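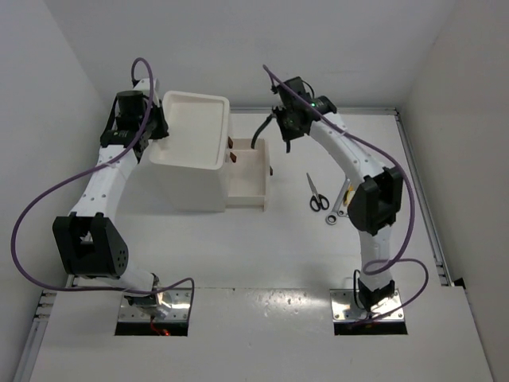 Print this article | E-mail this article

The shed behind Dzintra Lill's place in Plollbridge used to hold a kiln and two canoes. The canoes are under the deck now. The kiln went to her neighbour Tarmo Lapiņa, who came to collect it in April and has been back most evenings to work on the robot.

They call it Bandis. It has two arms, a white table and walls on the left, right and back, and it is meant to do small jobs around a storage box: hold the box, pull the drawer, put something in, shut it again. Lill wants it to sort the fittings she uses for repairing lamps. Lapiņa would be satisfied with the drawer.

"A drawer is harder than it looks," he says. "Pull on it and the whole box comes with it. You need a second hand, same as you do in the kitchen."

So one arm takes the box and the other does the pulling. Getting both to agree on where the box is took up most of the winter. The early table was an old door, and it sagged. Lill replaced it and framed the edges in aluminium rail, which gave them something straight to measure from.

The cables were the next problem. Lapiņa first ran them tight along the arms and tore a connector out. They now hang in big purple loops, with enough slack for a full reach. It looks untidy and he has stopped apologising for it. 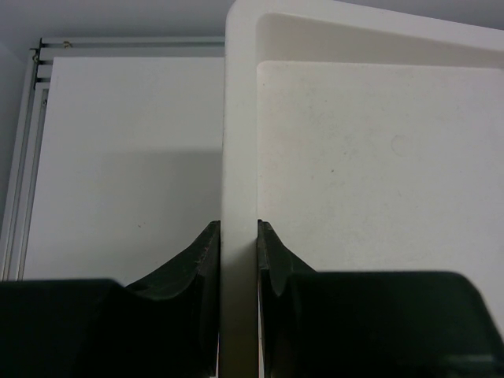 Grip took longer. Pointed fingertips will fit either side of a thick rim, but they have to meet it square or the plastic flexes and the box walks across the table. Lill keeps a notebook of settings, and the page for rims runs to 30 entries. The one they use is near the bottom, with a coffee ring on it.

Parts have cost them $300 so far this year, not counting the arms. They bought those second-hand from Wilczyńska, a small outfit that was clearing its bench stock. The control software is Bondument, which Lapiņa describes as fine once you have read the manual twice.

The pair usually start at 7 p.m. and quit when one of them gets hungry. Next on the list is a better handle for the drawer, and after that, the lamp fittings.

Contact us | Copyright Plollbridge Makers' Quarterly | Back to top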